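Osirside Customer Care
Ticket 544: Arm kit, lower joint hesitates near the mug
Status: Open, awaiting customer
Kit: Trikport desktop arm, red and blue parts
Opened: September 25, 2026

Uzma Mughal wrote:

Hello, and thank you for the lovely assembly guide, which kept me happily occupied for most of my evenings in March! The arm has been a joy ever since, and I'm only writing because the mug exercise has started to give me trouble. The last joint before the gripper hesitates on the way down, then moves all at once. It did this on 6 tries in a row, and I've redone the homing routine twice.

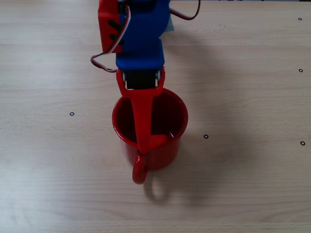 My first suspicion was the wiring, as I rerouted it when I put the new bracket on and I'm not the tidiest person with cables. I followed the guide's page on slack as best I could. The three-strand cable makes a big loop out to the left from the red bracket before it comes back in near the bottom of the blue link, and I wonder if I've left too much of it. The finger does reach into the mug and sits against the inside wall on the handle side, so I don't think reach is the problem.

Osirside support replied:

Hi Uzma, thanks for such a thorough note, and I'm so glad you've been enjoying the kit. A generous loop is fine on this model as long as nothing snags. Could you run the Prieto bench test at 100 percent speed and again at half speed, with the fingers open, and tell us if the pause is still there? Please also check which queue your controller is using. If it's the Redis one, restart it before the first run.

Uzma Mughal wrote:

Done, and sorry for the wait, I had family staying! Queue restarted, both speeds tried. At half speed the pause is gone, and at full speed it's still there.
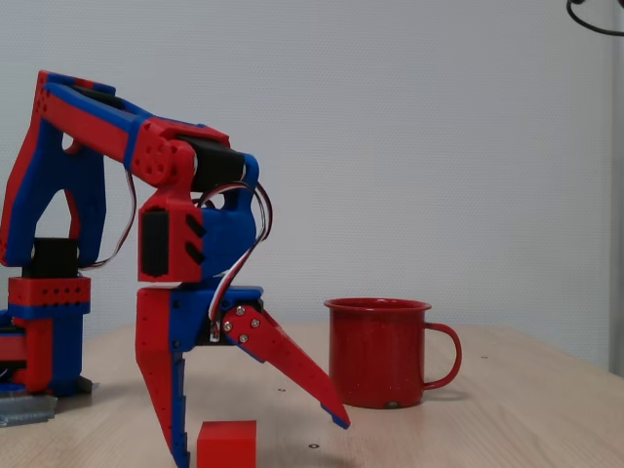

Gripper open, with the cube and mug on the table.

Each run took roughly 2 minutes. Should I back off the screws at that joint a little, or leave them until I hear from you?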